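Swapping a caddy-mounted drive with an arm: setting up the pull and the insert

Mohit Mathur, 24 Sep 2018

These notes cover one job in the shared workshop: taking a 3.5-inch hard disk in plastic caddy rails out of an open tower with a parallel-linkage gripper, and putting it back. They assume the arm is already homed, the gripper is calibrated, and you can record and replay waypoints. I use Ketholm for the waypoints. Any sequencer that lets you set speed and force per move will do.

What you need

A tower with a tool-free drive cage and plastic rails.
A dead drive of the right size. Do not practise on one with data on it.
A bench clamp or a stop block on two sides of the case.
A way of cutting power to the arm within reach of your free hand.

1. Prepare the case

Disconnect the tower from the mains and remove the side panel. Unplug the data and power leads from the drive and tie them back against the chassis. A loose SATA lead will find its way between the linkage bars sooner or later, and the arm will not stop for it.

Fix the case to the bench. Rails have enough friction to drag an unfixed tower several centimetres on the pull, and every waypoint you recorded is then wrong.

2. Set the approach

Record a standoff point 150 mm from the drive, on the line the drive travels when it slides. Get this line right before anything else. If the wrist is a degree or two off, the rails bind after the first third of the travel and the force limit trips. I adjust the angle by hand with the drive half out, then copy the orientation to every other waypoint in the sequence.

3. Set the grip

Close the fingers on the drive and its rails as low as the linkage allows, keeping clear of the exposed circuit board on the underside. Start at the lowest grip force your controller accepts and raise it one step at a time until the drive no longer slips when you tug it.

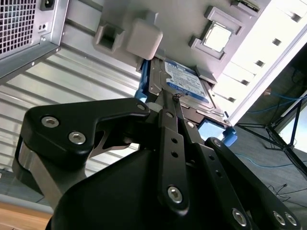 Check the clearance of the outer linkage against the cage at this stage. The bolt heads stand proud of the plates, and on a narrow cage they touch before the fingers do. If they do, rotate the wrist half a turn and record the grip again.

4. Pull

Release the rail catches by hand for the first few runs. Move out at 7 mm per second with the force limit on. If it trips, open the fingers, back off to the standoff point and check the angle. Do not raise the limit to get past a bind.

5. Insert

The insert is the harder half. Stop 13 mm short of the cage and let the arm settle, then go in at half the pull speed. Allow a little compliance sideways and none along the slide. Without sideways compliance the leading corner of a rail catches the lip of the bay and the drive twists in the fingers.

Push until the force rises sharply, hold for a second, then open. Tug the drive by hand to confirm that both catches are home.

Known faults

Drive rotates in the grip: the fingers are too far from its centre of mass. Move them and record again.

Rail pops off a screw: the grip is too tight, or it is closing on one rail only.

Position drifts over a long session: re-home. Mine needs it well before the end of an evening.

The finger pads wear as well. I replaced the first pair in December and kept the old ones for rough work.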